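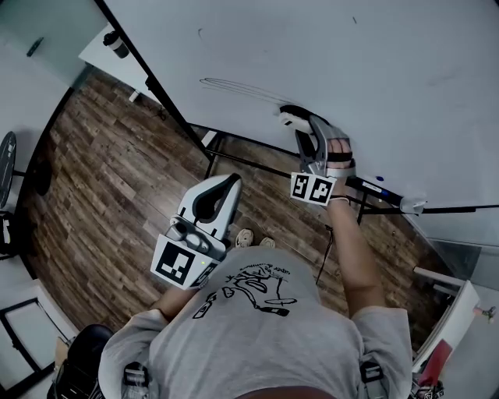

About Rilholm

Rilholm is a small research company that works on teaching robots to use their hands. We study how a robot can learn contact tasks from people: writing, wiping, scraping, spreading, anything where a tool has to press on a surface with the right amount of force and keep moving.

The company was started by Halldóra Damgaard and Pankaj Rastogi, who had worked together on motion planning and were tired of writing a new controller for every new task. There are six of us now. We share a building with a furniture showroom, and visitors should use the side door.

What we work on

Most of our work is built on one method, which we call Posent. A person does the task with a gripper in each hand, and the motion of both grippers is recorded along with the view from the head. No robot is needed at that stage. The recordings are then used to train a policy that runs on a two-armed robot with the same kind of gripper.

The part of Posent that is ours is how it treats contact. Copying hand paths works well in free space and badly at a surface. An error of a few millimeters at a whiteboard means either no ink or a crushed pen tip. Posent learns the path and the surface separately. It estimates the plane of the board from the stretches where the tool is touching, then stores each stroke as a position on that plane plus a target pressure. If the board is moved or tilted, the strokes move with it.

Handwriting is our main test. It is cheap to set up, mistakes are easy to see, and a bad result can be wiped off and tried again.

What we have found so far

Our current whiteboard set has 692 demonstrations, recorded by three people. Policies trained on all three writers hold a line better than policies trained on any one of them, even when the single-writer set is made the same size. We think this comes from differences in height and reach, which give the model more angles of approach to learn from. We have not proved that yet.

Two things still do not work well. Long curves drift toward the end of the stroke, and the robot is slow to notice when a pen has run dry. Auður Bech is working on the first problem. The second is open, and we would be glad to hear from anyone who has looked at it.

Who we are

Halldóra Damgaard – research lead
Pankaj Rastogi – learning and software
Auður Bech – control and contact modeling
Lucian Munteanu – gripper design and repair
Jytte Snorradóttir – demonstrations and data quality
Burno – our test robot, two arms on a fixed base

The sixth seat is held by a visiting student, and it changes each May.

Working with us

We take on a few joint projects a year, mostly with university labs. The longest running is with Ladefoged, a workshop that makes hand tools and lets us test on its scrapers and trowels. If you have a task that depends on steady contact with a surface, write to Jytte with a short description and, if you can, a video of a person doing it. We answer every message, though it can take us a couple of weeks.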